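The Small Things on the Long Tables: Room 556

Workroom gallery, October 2022

Room 556 is on the upper floor of the Bistby building in Usden, past the copy room and across from the stairs. It is a general workroom. People use it for reading, filling in forms, drafting, sorting mail and small meetings that don't need a screen. The tables are brown and plain, and most of what makes the room usable is the handful of small items kept on top of them.

This page is about those items. We had a gallery of the furniture when the tables came in from Bortolotti, and several readers wrote afterward to ask what we put on them, where we keep it and how we stop it from wandering off. The notes below cover lighting, paper, books and pens.

Light

The overhead light in the room is even but a little weak for reading small print, mostly along the inner wall. Before August we had clip lamps, which marked the table edges and were always getting bumped. We stopped using them when the second one came loose. What we wanted was something that stands on its own, has a heavy enough foot and can be wiped clean. White was the easy choice. It shows dust, but it also shows up against the brown, so people don't set a bag down on it.

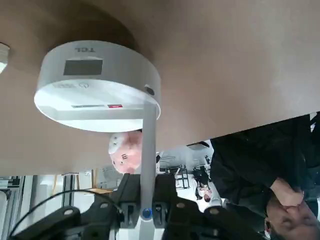
White and round, with TCL on the rim and a power symbol on the flat face. The pink ball beside it has a slightly fuzzy surface.

The rule for anything with a switch is that it stays on its own table. If you need more light somewhere else, move yourself and leave the equipment where it is. Cords run to the wall side and never across the walkway. The last person out turns things off.

Soft items such as the ball are allowed as long as they stay off the working half of the table. A few people like to have something to squeeze or roll while they read, and it makes less noise than clicking a pen.

For cleaning, use a cloth that is barely damp. Ornex, the supply shop on the ground floor, has a pack of plain microfiber cloths that works well and doesn't leave lint. Spray goes on the cloth and is kept away from buttons, stickers and openings. The tabletops can be wiped the same way. They have a few scuffs by now, and we have decided to leave those alone. Two different polishes were tried on the underside of one table and both left it looking patchy.

Paper and something to lean on

Clipboards turned out to be the most used item in the room. People pick one up even when they have a whole table in front of them. Part of that is habit, and part of it is that a sheet on a clipboard stays straight and can be turned to suit the hand – left-handed writers in particular seem to like this.

We bought 5 clipboards to begin with and each is meant to hold a fresh sheet at the start of the day. Plain white, unlined. We tried ruled paper and it mostly went unused. Forms are kept in the copy room and are clipped on as needed.

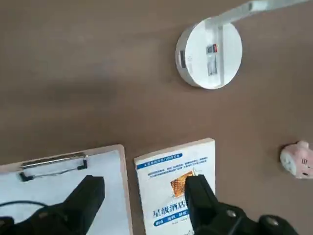
Paper comes up from Ornex in a carton of 3000 sheets, and that lasts us a good while if it isn't raided for the printer. Please don't raid it for the printer. The carton sits on the bottom shelf of the cabinet, and the open pack goes on top of it, wrapped, so the corners don't curl.

Used sheets come off the clip when you are done. If there is writing on a sheet and you want to keep it, take it with you. If you don't, put it in the tray by the door with the blank side up and it will get used for scrap. A page left on the board is treated as belonging to somebody for one day, then it goes in the tray too.

The clips themselves hold up well. The one that failed did so at the hinge, and we replaced the whole board, as the spare clip cost nearly as much.

Books

There is no bookcase in 556. Books are brought in for the day from the shelves down the hall and laid flat on the tables. We prefer paperbacks here because they are light and don't mark the surface. White covers get handled a lot and the page edges go yellow with time, which is normal and not a reason to throw a book out.

Lay the book beside what you are writing on, lined up with it, so that you can look from one to the other without lifting your elbow. It sounds fussy, but it saves a lot of shuffling when two people share one table. Don't leave a book open face down. Slips for marking pages are in the cabinet drawer, cut from the scrap sheets in the tray.

A clipboard and a white paperback side by side, with a pale pink cup of pens and markers behind them. Blue, green, red and yellow tips. A few faint marks in handwriting near the middle of the sheet. 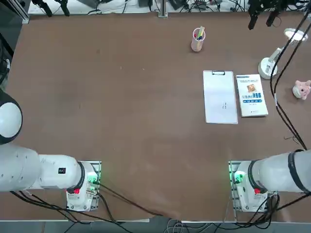

Pens and markers

Pens are kept together in a cup and the cup goes back to the upper part of the table, out of elbow range. A straight-sided cup is best. We had a wide-mouthed mug for a while and everything leaned out of it and fell over.

Test a marker on scrap before you use it on anything that matters, and throw it out if it is dry. Putting a dry marker back in the cup is the most common complaint we get about this room. Refills are ordered once a month along with the paper. If a color is missing, write it on the list inside the cabinet door – color and type, please, as "more pens" doesn't help whoever is placing the order.

Where things go at night

Clipboards are stacked in the cabinet with the clips at alternating ends so that the pile stays level. Books go back down the hall. Cups and lamps stay out. Chairs go under the tables.

The earlier furniture gallery, with the measurements of the Bortolotti tables, is still up under Rooms. The next page in this series will cover the copy room.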